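Floor marking tape

Floor marking tape is an adhesive tape which is put on floors to show walkways, storage places or areas where people should take care. It is used in factories, warehouses, schools and hospitals.

Colours

The meaning of a colour is often decided by each workplace. Yellow is common for walkways. Black and yellow stripes usually warn of a hazard, such as a step or a low edge. In the Rakenwood warehouse, the first colour plan was written by Asabe Uzor and had 11 colours. It was later reduced to eight, as new workers had difficulty remembering them all.

Application

The floor must be clean and dry before the tape is laid. On tiles, the grout lines can let water come under the tape, and the edges then begin to lift.
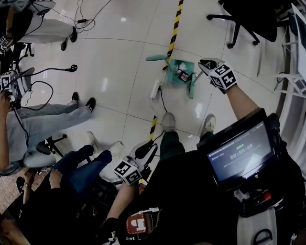

For this reason the tape is pressed down with a roller, from the centre to the sides. Corners are normally cut square and joined without overlap.

Removal

Old tape comes off more easily when it is warmed. Glue which stays on the floor is removed with a mild solvent and a plastic scraper.

See also: Safety sign, Barricade tape, Anti-slip coating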